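Verkora Countertop Compost Unit – Owner's Guide
Section 4: Setting Up for the First Time
Revised 27/07/2019

Read this section all the way through before you plug anything in. We know you won't, so the parts that matter are marked CAUTION, and the parts that matter less are marked NOTE.

4.1 Choosing a spot

1. Pick a level surface within reach of a grounded outlet. The cord is short. An extension cord voids the warranty and will also be tripped over.

2. Leave a hand's width of open space behind the unit. The rear vent needs to breathe, and it breathes out something you may not want aimed at the bread.

3. Keep the unit out of direct sun. A warm kitchen is fine. A windowsill in August will bring on smells the carbon filter was never trained to deal with.

NOTE: The Verkora weighs more than it looks, particularly when full. Choose a place you can live with. Most owners move it once, swear, and leave it there for good.

4.2 Unpacking

4. Lift the unit out by its base. The lid is not a handle, although it has the shape of one.

5. Remove the tape from the lid, the drawer and the inner bucket. There is a fourth piece of tape under the bucket. If the paddle will not turn later on, you have found out about the fourth piece of tape.

6. Check that you have the bucket, the paddle, the carbon filter (sealed in a bag), the measuring scoop and one pouch of Cosano starter. If the pouch is damp or has swollen up, put it outside and call us.

7. Wash the bucket and paddle by hand and dry them completely. Neither part goes in the dishwasher.

CAUTION: Do not wash the base or hold it under a faucet. Wipe it with a damp cloth, with the plug out.

4.3 Fitting the filter

8. Take the filter out of its bag. Some black dust will come off on your fingers and then on whatever you touch next, so do this before you put on a white shirt.

9. Slide the filter into the slot at the rear, arrow pointing up. It should click. If it goes in without a click, it is upside down.

10. Write today's month on the filter label in pencil. A filter lasts four months in ordinary use and two in a household that is fond of fish.
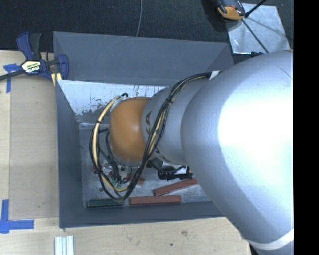 Verkora Home Products – Owner Support & Documentation Team

4.4 Adding the starter

The starter is a dry blend of bran and helpful microbes. The microbes are asleep when they reach you and should be woken gently.

11. Put the bucket in the base and turn it clockwise until the two dots line up. Drop the paddle onto its post.

12. Pour in the whole pouch. Half now and half later does not work, and we have letters from people who tried it.

13. Add one scoop of lukewarm water. Tap water is fine. If yours smells strongly of chlorine, let it stand overnight in an open jug.

14. Close the lid, plug in the unit and press START. The light turns amber and the paddle makes one slow turn every 15 minutes. A low groan on the first few turns is normal. A loud crack is a spoon, and you should press STOP.

15. Leave it alone for 18 hours. The light will turn green when the starter is ready. Opening the lid to see how things are coming along lets the heat out and makes everything take longer.

CAUTION: Never reach into the bucket while the unit is plugged in. The paddle is slow, but it is strong and it has no opinion about fingers.

4.5 The first feeding

16. Start small. For the first week, add no more than two scoops of scraps a day, chopped to the size of a grape.

17. Good first foods: apple cores, carrot peels, coffee grounds, lettuce that has given up, plain cooked rice.

18. Foods to hold back until week three: citrus, onions, bread in any quantity, anything with a sauce.

19. Foods to keep out altogether: bones, corn cobs, avocado pits, cooking oil, and the little stickers on fruit. The stickers will outlast the machine.

NOTE: Bags and cups labeled "compostable" are meant for large commercial sites, where conditions are far hotter. In your Verkora they will go around and around until one of you gives in.

4.6 Reading the lights

Steady green: ready for scraps.
Steady amber: working. Wait.
Blinking amber: too dry. Add half a scoop of water.
Blinking green: the drawer is full. It has probably been full for a while.
Red: the paddle is stuck. Unplug the unit, wait five minutes, remove the bucket and look for the spoon.

If the red light comes back after you have cleared the bucket, look in the display window for a code. Code 114 means the lid is not fully closed. Code 3190 means the heater has shut itself off and the unit needs service. Please don't open the base yourself. There are springs.

4.7 Smells, and what they mean

A healthy unit smells like a damp garden. Other smells can be sorted out as follows.

Vinegar: too much fruit. Stop feeding for two days.
Rotten eggs: too wet. Stir in a scoop of shredded cardboard and leave the drawer open a crack.
Ammonia: too many coffee grounds. We make no comment on how much coffee that is.
Nothing at all: either it is going very well or the unit is unplugged.

4.8 Emptying the drawer

20. When the drawer is full, pull it straight out. Have a newspaper under it the first time.

21. Let the contents rest in an open tub for two weeks before using them on plants. Fresh from the drawer, the material is too rich for houseplants and can burn the roots. Rezaul Wickramasinghe, who wrote the first edition of this guide, lost a lemon tree this way and asked that the warning be kept in.

22. Mix one part rested compost with four parts potting soil. For garden beds, a thin layer raked into the surface is plenty.

23. Rinse the drawer, dry it and slide it back until it stops.

NOTE: Owners of the older Ireo model have a drawer that tips instead of sliding. Those instructions are in Section 9, along with our regrets.

For replacement filters and starter, see Section 11. For use in a vacation home or any place left empty for more than ten days, turn to Section 5 before you go.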